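Fledside Community Board > Town Affairs > Sister city trip, who pays?

smarar77
So the Salian delegation is coming in August and our return visit is already being planned. Five people, six nights. Does anyone know if the town covers airfare or just the plaque?

kieu_la
Airfare is on the delegates. Always has been. The town pays for the dinner and the plaque.

Old Mill Anil
Not true, Kiều. Last time the town paid for 3 of the tickets. It's in the April 2025 minutes, right after the part about geese.

kieu_la
Those were the students, Anil. I don't mind sending students. I mind sending the parking board.

smarar77
What does the parking board do over there?

Old Mill Anil
Admires the parking, I assume. They came back with nearly 77 slides.

padma_a
I went on that trip and paid my own way, thank you. The friendship is real, even if the speeches run long. We got a school exchange out of it.

kieu_la
Fair. The exchange is good. I'd still like to see receipts.

padma_a
Ask the clerk, I handed mine in. And if you do get picked, sort out your prescriptions before you pack.
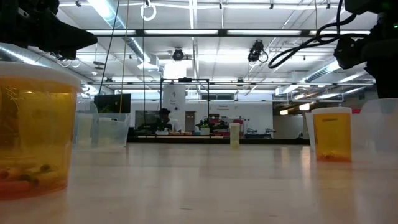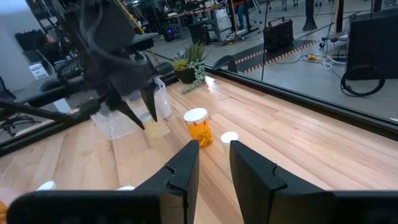
Also bring a small gift. No more maple candy, they have drawers of it.

smarar77
Who picks the five?

Old Mill Anil
The five, mostly.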